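先说结论：我花了一个春天，把家里的酵种养死了三次，第四次它终于开始像样地冒泡。这串帖子写给所有正在厨房里对着一罐面糊自我怀疑的人。很长，慢慢看。

1/
起因是四月，楼下那家面包店把乡村面包涨到了55块。我站在柜台前算了一笔账：面粉、水、盐，加起来没几块钱，剩下的全是别人的早起。我当时想，早起谁不会。
后来的事情说明，我不会。

2/
我的第一罐酵种叫老大。全麦粉50克，水50克，搅匀，盖上，放在冰箱顶上。网上说第二天会有动静，确实有，涨了一倍，我激动得给我妈发了视频。
我妈回：馊了吧。

3/
后来才知道，第二天那一波涨不算数，是面粉里别的杂菌在开派对，酵母还没到场。第三天派对散了，罐子里一片死寂，多数人就是在这一天把它倒掉的。
我也是。所以老大大概死于误诊。

4/
老二撑到了第九天，死因是我出差。走之前我把它放进冰箱，自以为很周全，回来发现同住的人嫌冰箱味道重，把它请到了阳台上。阳台朝西。
不追究了。房租是平摊的。

5/
老三死于我开始看教程。
看一个教程没事，看四个就出事了。有人说每天喂一次，有人说每天喂两次，有人说要用矿泉水，有人说自来水放一夜，还有人说水里要加一点凤梨汁。我全都试了，用在同一罐上。

6/
Savita Tomar 就是这时候出现的。她在一个烘焙群里潜水多年，看我连发了十几张罐子照片，终于忍不住私信我一句：你能不能别动它了。
这是我收到过最有用的烘焙建议，比我买的那本书有用，那本书还挺贵。

7/
她的方法简单得让人有点生气：
黑麦粉起种，头三天一天一喂，什么都别加。
第四天起换成一半黑麦一半高筋，早晚各一次。
每次留50克旧种，加50克粉、50克水。
闻到指甲油味就是饿了，喂。闻到酸奶味就是好的，也喂。
看到粉色或者橘色的斑，别抢救，整罐扔。

8/
我问她：那要养多久才算成？
她说：喂完以后能稳定翻倍，连着几天都这样，就算成。
我问：几天是几天？
她说：你是不是做行政的。
我是。

9/
关于罐子。直筒的玻璃罐最好，外面套一根橡皮筋，喂完以后把橡皮筋推到液面的位置，涨了多少一目了然。我之前用的是一个收腰的果酱罐，好看，但腰那一段涨得特别快，给了我很多虚假的希望。

10/
关于温度。我们家春天早上厨房很冷，酵种和我一样不愿意动。我试过放路由器旁边，试过放热水袋旁边，最后放在没开火的烤箱里，只开里面那盏灯。
请在烤箱门上贴一张纸条。具体为什么要贴，烤过酵种的人都懂。

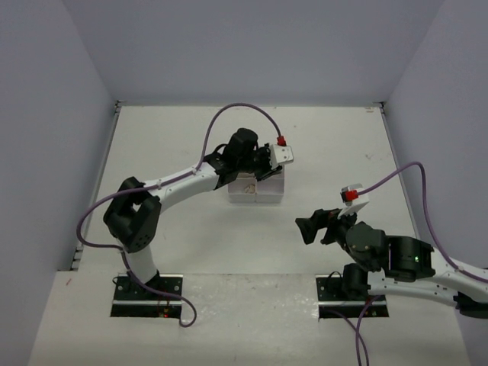
11/
接着说水量。粉水一比一是最好记的，但黑麦特别能吸水，搅出来像水泥，第一次搅的人都会以为自己称错了。没称错，别加水。隔天它自己会松下来。

12/
称重这件事我要多说两句。我之前用的是量杯，因为觉得老派、浪漫。浪漫的代价是每次面团都不一样，有时候像橡皮，有时候像粥。后来买了一台厨房秤，终于知道自己过去舀的“一杯粉”，轻重全看当天心情。

13/
第四罐没有叫老四，不吉利。我给它起名叫 Flidulska，听上去像一个东欧小镇上脾气很大的亲戚，事实证明名字起对了。它只在深夜涨，我一睡它就到顶，我一起床它就塌给我看。

14/
对付这种作息的办法是改喂食比例。原来一比一比一，涨得快塌得也快。睡前改成一份旧种配五份粉五份水，它就要慢慢吃一整夜，早上正好在最高点。
我把这个发现兴冲冲告诉 Savita，她说她第一天就讲过。我翻了聊天记录，她确实讲过。

15/
第一只面包是一个星期五晚上烤的。凌晨一点出炉，外壳颜色很漂亮，敲底部有空空的回声，我感动得差点发朋友圈。切开，中间是一条密实的、湿乎乎的、像年糕一样的东西。
我吃了。自己养的，含着泪也得吃。

16/
补一句技术的：底部密实、上面一个大洞，多半是发酵不够，不是烤得不够。我当时以为是没烤熟，第二只多烤了二十分钟，得到一只中间依然像年糕、外面可以用来砌墙的面包。

17/
判断一次发酵到位，别看时间，看面团。边缘圆起来，晃一下盆会抖，表面有几个懒洋洋的大泡。教程里写四小时的，人家厨房二十六度。我家厨房那天要是有二十六度，我先把自己放进去发。

18/
有人问弃种怎么办。每天倒掉一半确实心疼，我的处理顺序是：
葱油饼。弃种加点面粉、盐、葱花，热锅摊开，两面煎黄，好吃得有点喧宾夺主。
华夫饼。加鸡蛋和牛奶，酸味正好。
放冰箱攒着。攒满一盒以后，面对现实，倒掉。

19/
Sunita Kandpal 在评论里问能不能用普通中筋粉。能。起种用什么粉都能起，全麦和黑麦只是快一点。做面包的时候换中筋，水要少放，不然会摊成一张饼。摊成饼也没关系，你就说做的是佛卡夏，上面按几个坑，倒点油，没有人会拆穿你。

20/
还有人问要不要买发酵篮。我没买，用的是沥水盆铺一块棉布，撒米粉。米粉不粘，面粉会粘，这个差别值得专门记下来，我是用一块再也洗不干净的桌布换来的。

21/
铸铁锅倒是真有用。锅和烤箱一起预热，面团进去盖盖子烤，前半程靠自己的水汽，后半程开盖上色。没有铸铁锅的，烤盘底下放一碗开水也行，就是开门的时候脸离远一点，尤其是戴眼镜的。

22/
最后算账。养到现在，我翻了一下购物记录：面粉、秤、锅、刮板、两本书，还有一把专门割面包的小刀，一共2351块。按楼下那家55块一只算，我大概要烤四十多只才能回本，前提是电费由空气承担。

23/
目前进度：烤了六只，能见人的两只，送出去一只。收到的人说很有嚼劲。
我妈那边的评价也更新了，她看了切面照片，回：这次没馊。

24/
楼下面包店我上周又去了一趟，买了一只乡村面包，当作参考样本。店员问要不要切片，我说不用，我回家自己切，我有刀。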